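# In praise of the plain white table 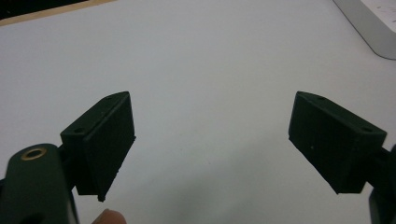
*Photo: Abou Jaoude / Wellton Review*

I want to make a case for the plain white table, and I want to make it loudly, because the fashion has gone so far the other way. Every café that opens near me has slabs of old timber with knots you could lose a teaspoon in. They look lovely in the evening. Try writing a letter on one!

My conversion came in December, when I rented a room in Wellton with a white table in it and very little else. I had brought a bag of half-finished jobs: a jigsaw, a coat with a split lining, a pile of recipe cards I'd been meaning to sort for 8 years. On my dark table at home I can never find a needle once I've put it down. On this one I could see the needle, the thread and every last pin from across the room, and the lining was done before lunch.

I know the complaints. White shows everything. Yes, it does, and that is the best thing about it! A ring of tea on dark wood can sit there until Sunday and you'd be none the wiser. On white you see it, you wipe it and you get on with your day. My friends say it's like eating in a clinic, and I do see what they mean, but put a bowl of plums on it, or a blue jug, and tell me the plums don't look better than any plums you've ever bought.

The light is a joy as well. My kitchen faces north and spends most of the winter in a sulk, and since I swapped tables I switch the lamp on a good 30 minutes later in the afternoon. I read the paper there now. I used to take it to the window and stand up.

Pitance, the little canteen by the station, has had white tables for as long as I've been going, long benches of them, and I've heard people call the place bare. I've had some of the happiest meals of my life in there. You look at your soup and you look at whoever you came with. Skestirari, over the road, has carved tables and a candle on each, and I spend the whole meal moving things about to make room for my elbows.

You needn't spend much, either. Mine cost less than 100 pounds second-hand, with three small scratches at one end, and I've grown fond of all of them. I'd have it over anything in the showroom, and I'm already looking for a smaller one to go in the hall.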